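Where the Drinks Live (and Other Pantry Shelf Notes)

Every January I get the itch to pull everything off a shelf and put it back better. This year it was the drinks. We host a lot, and between the iced tea people, the cola people and my brother-in-law who will only drink plain water, I'd ended up with bottles in the garage, bottles under the stairs and a whole forgotten flat of lemon tea behind the dog food. So I gave the lot of them one home, and I've been a little smug about it ever since!

These tips work for a big open unit or for one sad shelf in a closet. Take what suits your place.

Start with the table, before you touch the shelf

I mean it, clear a table first. A folding one is fine, or the kitchen table if you can keep the family off it for an hour. You want somewhere to set things down while you check dates, wipe sticky bottoms and decide what goes where. If you try to do this straight from the grocery bags to the shelf you'll just shove things into gaps, and then by Friday you're back where you started (ask me how I know).

I like a second little table off to the side too, if there's room, for the tools. Mine usually has packing tape, a cloth and whatever box I've just emptied. Having the cloth within arm's reach means I really do wipe as I go.

Heavy stuff low

My big water bottles go on the bottom, always. A full bottle is a lot heavier than you think when you're reaching up for it with one hand and holding a phone in the other. A low shelf full of water also helps steady a tall metal unit, though you should still anchor yours to the wall if you have kids or a climbing cat. I used the bracket kit that came with our Unholm shelves, and it took me 9 minutes with a drill, most of that looking for the stud.

Check what each shelf is rated for, too. Ours says 80 pounds on the sticker and I stay well under it. Sodas and teas get heavy in a hurry once you have them several rows deep.

Block by color, and don't overthink it

I used to sort by brand, then by flavor, and it never lasted. Now I go by cap color. All the red caps together, all the green caps together, blue caps down low. Anybody can put the groceries away and get it right, even a teenager with earbuds in. You can spot what you're running out of from across the room, and it looks so much nicer than a jumble.

Keep each block running front to back. If the front bottle has a red cap, everything behind it should have a red cap. Nothing is more annoying than pulling out a cola and finding a green tea hiding behind it, and then a cola behind that.
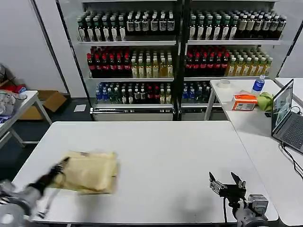

Aarti Kanaujia

Labels facing out, if you can stand it. I know it sounds fussy! But a row with the labels turned every which way looks messy even when it's perfectly sorted, and turning them takes no time at all while you're loading.

White shelves in a black frame are my favorite for this sort of thing. The white bounces the light around, so you can see to the back, and dark bottles show up nicely against it. If your shelves are dark wood, try a roll of pale liner. I bought a roll of the Lalleo stuff, the kind without any stickiness, and cut it with kitchen scissors.

Keep the bread away from the bottles

Soft things in plastic wrap do not belong on a drinks shelf. Bread, sponge cake, those squishy packaged loaves that are so good with coffee, they all get crushed the minute somebody slides a bottle over. I leave mine out on the table until the bottles are done and then they go in their own spot, which at our house is a wide shallow basket on top of the microwave.

A few things I've learned about wrapped loaves:

Lay them flat. Standing on end, they slump and you get a weird squashed heel.

Pick them up from underneath, with your whole hand. If you pinch one side of the wrapper you leave finger dents, and on a really soft loaf they never quite come out.

Don't stack more than two. The bottom one always pays for it.

If the wrapper gets a small split, a bit of clear tape will hold it until supper. Longer than that and I move the whole thing to a zip bag.

First in, first out (the lazy way)

Stores pull the old stock forward and put the new behind it, and we can do the same at home without being precious about it. When I bring in a new pack, I slide the old bottles up to the front edge and load the new ones behind. If the shelf's too deep for that, take the old ones off, put the new ones in, and put the old ones back in front. That's where your table comes in handy again.

I do write the month on the cap with a marker for anything we drink slowly. Tonic water, mostly. My friend in Craddock uses little round stickers, but they fall off in my garage.

Flatten as you empty

Empty boxes breed. I swear I turned around once and there were more than 100 granola bars' worth of cardboard on my floor. Now I flatten each box the second the last thing comes out of it, and the flat ones go behind the door until recycling day. Keep one sturdy one back, for the stuff you're giving away.

And look down when you're done! Little cards, receipts and price tags always end up on the floor next to the shelf, and they're slippery underfoot on a smooth floor. I've gone skating on one.

Next up I'm tackling the spice drawer, where there is a jar of Romau paprika older than my car. If you've got a good way to keep the short jars from tipping over, leave it in the comments, I need it.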